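Pesquisar no site Digite o que procura Buscar

A segunda vida das calças que não chegam a ter a primeira

O mercado de roupa usada promete salvar o planeta e o orçamento doméstico. Fomos olhar as contas, e elas fecham pior do que a publicidade sugere

12 de maio de 2025

A frase está na parede do provador, na sacola de papel e no rodapé do e-mail de confirmação: "cada peça usada é uma peça nova a menos". A Cirkent, plataforma de revenda que cresceu depressa nos últimos anos, repete-a tanto que já ninguém pergunta se é verdade. Eu perguntei. A assessoria respondeu com um documento de 10 páginas, bonito, cheio de folhas verdes nas margens, no qual a afirmação aparece seis vezes e a demonstração, nenhuma.

Não tenho nada contra roupa usada. Metade do meu armário veio de bazares de igreja, de primos mais altos e de um brechó que fechou antes de a palavra "circular" virar adjetivo de luxo. O que me incomoda é a aritmética. Para que uma calça de segunda mão substitua uma calça nova, é preciso que quem a compra deixe de comprar a nova. Parece óbvio, e é precisamente o ponto que as empresas do setor preferem tratar como dado.

Durante o mês passado conversei com clientes habituais da Cirkent e da Pamis, sua concorrente mais barata. Pedi que me contassem o que tinham feito com o dinheiro poupado. As respostas não formam amostra de coisa nenhuma e não vou fingir o contrário. Mas quase todas iam na mesma direção: compraram mais roupa. Uma leitora de Braga descreveu o mecanismo melhor do que qualquer relatório. Vende o que não usa, recebe crédito na aplicação, o crédito expira em trinta dias, e antes que expire ela já escolheu outra coisa. "É como se o armário pagasse renda", escreveu. Paga, de fato, e o senhorio é a plataforma, que fica com a comissão nas duas pontas.

O caso do jeans é o mais instrutivo. É a peça que todos citam quando querem defender a revenda, e com alguma razão: dura muito, envelhece bem, aceita remendo. Uma boa ganga de algodão, pesada, sem elastano, pode passar por três donos sem perder a dignidade. O problema é que a boa ganga já não é o que se vende mais. O que chega hoje aos armazéns de triagem é outra coisa, um tecido fino, misturado, elástico, desbotado na fábrica para parecer velho no primeiro dia e que fica velho a sério pouco depois.

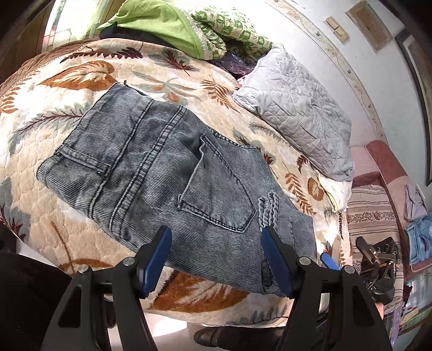
Então vale a pena comprar jeans usado?

Depende do tecido e do que se faria sem ele. Se a calça é de algodão pesado, o preço é justo e ela entra no lugar de uma nova, vale. Se é a quarta do ano e a etiqueta fala em mistura de fibras, o ganho ambiental é pequeno ou nulo, e o que se comprou foi sobretudo a sensação de ter feito bem.

Essa sensação tem preço, e o preço subiu. A Wallin, que se apresenta como "curadoria de denim com memória", pede por uma calça usada mais do que muitas lojas de rua pedem por uma nova. Justifica-se com a inspeção manual, a higienização e um cartãozinho que conta a história da peça. Pedi para ver como se apura essa história. Explicaram-me que o texto é gerado a partir da marca, do ano estimado e do "universo estético" do modelo. Ou seja, a memória é redigida no escritório. Não é crime, e há quem pague de bom grado por um conto curto preso com alfinete. Só convém saber que é ficção.

Visitei também o armazém da Brundgate, a empresa que faz a triagem para várias marcas. Fica numa zona industrial sem graça, entre uma oficina de pneus e um depósito de azulejo. Ali entram, por turno, 3000 quilos de roupa recolhida em contentores de rua. O encarregado, homem de poucas palavras, mostrou-me os destinos possíveis: revenda local, exportação, desfibragem, aterro. Perguntei-lhe que parte cabia a cada um. Disse que isso era informação comercial. Perguntei então qual dos quatro montes crescia mais depressa e ele apontou com o queixo para o da exportação.

É nesse monte que a conversa costuma acabar, e é onde devia começar. A roupa exportada sai das estatísticas do país que a usou e entra, com sorte, num mercado onde alguém a compra. Com menos sorte, chega em fardos cuja metade não tem serventia e que o importador só descobre depois de pagar. As marcas falam de "prolongar o ciclo". Quem abre o fardo do outro lado talvez use palavra diferente. Pedi à Brundgate a lista de compradores e a política de devolução. Recebi um folheto sobre a frota elétrica.
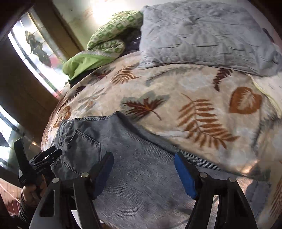 A desfibragem, por sua vez, é o destino predileto dos comunicados de imprensa. A imagem é sedutora: as calças velhas voltam a ser fio, o fio volta a ser calças. Na prática, a fibra sai mais curta a cada passagem e precisa ser misturada com algodão virgem para aguentar o tear. Com elastano no meio, complica-se ainda mais. Boa parte do que se chama reciclagem têxtil acaba em enchimento, isolamento e pano de limpeza. São usos decentes. Mas não são calças, e a etiqueta que diz "feito com fibras recicladas" raramente se dá ao trabalho de dizer quantas.

Há ainda a questão do transporte, que o marketing da revenda contorna com elegância. Uma peça vendida na Pamis pode atravessar o país duas vezes: do vendedor ao armazém central, do armazém à compradora. Se não servir — e com roupa usada não serve muitas vezes, porque o tamanho da etiqueta já pouco diz depois de tantas lavagens — volta pelo mesmo caminho. A empresa não divulga a taxa de devoluções. Quando insisti, ofereceram-me um código de desconto.

Os defensores do modelo dirão que exijo da segunda mão um rigor que nunca exigi da loja de rua. É verdade em parte. A loja de rua, porém, não me garante que salva rios enquanto passa o cartão. Quem se apresenta como solução aceita ser examinado como tal. E a comparação com o pior vizinho é um padrão muito cômodo para qualquer negócio.

O que ficaria de pé, depois de tudo isto? O bazar do bairro, em primeiro lugar, onde a peça anda duas ruas e o dinheiro fica por ali. A costureira que troca um fecho ou reforça um entrepernas, ofício que cobra pouco e que nenhuma das empresas consultadas menciona no seu material. A troca entre irmãos, entre amigas, entre colegas de trabalho. Nada disso dá relatório com folhas nas margens, e talvez por isso não apareça nas apresentações a investidores.

Fica também uma pergunta para os legisladores, que discutem agora regras de responsabilidade para quem põe têxteis no mercado. Se a obrigação se medir em toneladas recolhidas, teremos mais contentores, mais fardos e mais fotografias de inaugurações. Se se medir em anos de uso, a indústria terá de mexer no tecido, no corte e na costura, que é onde o assunto dói. As associações do setor preferem a primeira fórmula. Os motivos não são difíceis de adivinhar.

Voltei a escrever à Cirkent antes do fecho desta edição. Queria saber se algum estudo, próprio ou encomendado, media quantas compras novas tinham sido evitadas pelos seus clientes. A resposta veio em 2 linhas. Agradecia o interesse e informava que o tema seria abordado no próximo relatório de impacto, ainda sem data.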